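Zurnurero Shared Workshops
Monthly Safety Walk: Checklist and Comments
Building: Skummont, ground floor and mezzanine
Month: May
Walked by: Mirsad Dervishi
Started 7:15 a.m.

Marks used: OK, FIX (needs work, unit stays open), STOP (do not use until cleared), N/A. Items marked FIX last month carry over until somebody signs them off.

SECTION 1. EXITS AND WALKWAYS

1.1 Front doors open fully from inside without a key
OK

1.2 Rear exit clear on both sides
FIX. Clear inside. Outside, two pallets were leaning on the rail beside the ramp. I moved them, but they were there last month as well. Tenants receiving freight need to take pallets in or get them picked up the same day.

1.3 Exit signs lit, battery test held
FIX. All signs light on mains. The one over the mezzanine stairs went dark a few seconds into the battery test. Replacement battery ordered from Duda.

1.4 Main aisle at least 46 inches wide along its full length
OK. Measured at the two tight spots, by the freight scale and by the mop closet. The tape on the floor is worn at the scale and should be redone before it disappears.

1.5 Stair treads and handrail
OK. The loose tread from last time has been screwed down. Walked it twice with a load and it did not move.

1.6 Floor free of trip hazards
FIX. Extension cord across the aisle at Unit 4, no cover. The tenant put a cover on while I stood there. A permanent outlet on that side would end this, and I have asked for a quote.

SECTION 2. FIRE EQUIPMENT

2.1 Extinguishers in place, pin and seal intact, gauge in the green
FIX. Tag 3199, next to the kitchen, has a broken seal. Gauge reads fine and the pin is in. Swapped it with the spare and put the old one in the office for service.

2.2 Extinguishers visible and not blocked
OK. The coat rack has been moved away from the one by the restrooms.

2.3 Sprinkler heads, 18 inches clear below
FIX. Boxes stacked too high on the top shelf in the common storage room. Grorkura labels on all of them. Left a note and sent an email. To be checked again before the end of the month.

2.4 Fire doors close and latch on their own
OK, except the door to the compressor room, which closes but needs a push to latch. Adjusted the closer. It latched six times out of six afterward.

2.5 Alarm panel shows normal
OK

SECTION 3. ELECTRICAL

3.1 Panels accessible, doors shut, directory filled in
FIX. Panel B directory still lists tenants who left. Pencil notes on top of pencil notes. I will type a new one.

3.2 No power strips plugged into power strips
FIX. One found in the kitchen, behind the microwave. Removed.

3.3 GFCI outlets trip and reset
OK. All outlets within reach of the sinks tested with the button.

3.4 Cords and plugs in sound condition
FIX. Shop vac in common storage has a split in the jacket close to the plug. Tagged and taken out of use. Please don't tape it and put it back.

3.5 Compressor disconnect labeled, lock available
OK. Lock and key on the hook where they should be.

SECTION 4. STORAGE AND CHEMICALS

4.1 Flammables cabinet closed and latched
OK

4.2 Containers labeled
FIX. Two spray bottles with no label, one clear liquid, one blue. Nobody claimed them by noon, so they went into the disposal bin. A strip of masking tape and a marker is enough of a label for anything you mix yourself.

4.3 Data sheets binder present and up to date
OK. Added the sheet for the new floor cleaner.

4.4 Oily rag can emptied
OK. Lid closes by itself again now that the hinge has been cleaned.

4.5 Shelving anchored to the wall
FIX. The tall unit at the back of common storage has one bracket missing. Moved the heavy items to the bottom two shelves for now.

SECTION 5. FIRST AID AND WASHING

5.1 First aid kits stocked
FIX. Mezzanine kit is short on medium bandages and has no tweezers. Restocked bandages from the office. Tweezers are on the list.

5.2 Eyewash runs clear, caps in place
OK. Ran it for three minutes. The water was a little rusty at first and then clear.

5.3 Emergency numbers posted
OK. The sheet at the front desk has the right street address on it now.

5.4 Noise reading in common area, compressor running
84 dB at the bench nearest the compressor room with the door open, lower with it shut. Keep the door shut. Ear plugs are in the dispenser on the wall and it was full when I passed.

SECTION 6. TENANT UNITS

Units are looked at from the doorway unless the tenant invites us in. Only the items below are checked. What you make or do in your unit is covered by your own paperwork.

6.1 Wall coverings and hangings
Large printed or fabric coverings need a flame rating on file with the office. This applies to partitions and booth walls too, including patterned ones. Three units have had new coverings since winter and I have certificates for two. 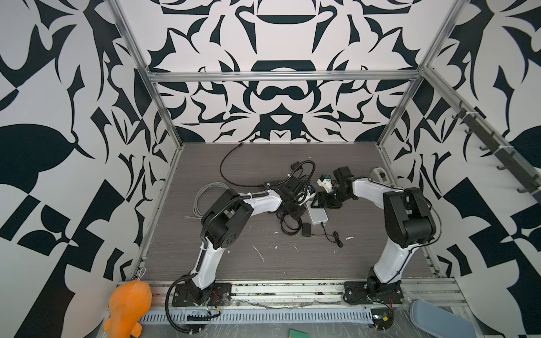
Item 6.1. Black-and-white patterned walls on three sides, aluminum framing, tabletop in front.

6.2 Freestanding frames and partitions stable
OK in every unit I could see into. Any frame taller than the user should be given a push at the top when it is first put up, and again after it has been moved.

6.3 Wall hooks and rails
OK. Keep hooks on the aisle side above head height or below the elbow.

6.4 Heaters
FIX. Space heater in Unit 7, unplugged, with paper stacked against it. Tenant asked to store it elsewhere until fall.

6.5 Unit keys on file
FIX. Unit 2 changed its lock and has not given us a key. Second request.

CARRY OVER TO JUNE

Exit sign battery, mezzanine stairs
Aisle tape at freight scale
Top shelf boxes, common storage
Shelf bracket, common storage
Panel B directory
Quote for outlet at Unit 4
Flame certificate, one unit outstanding
Key for Unit 2

Nothing was marked STOP this month apart from the shop vac - it is tagged red and sitting in the office. If you fix one of the items above yourself, write it on the sheet at the front desk with your initials and I will look at it on the next walk.

Finished 12:20 p.m.
M. Dervishi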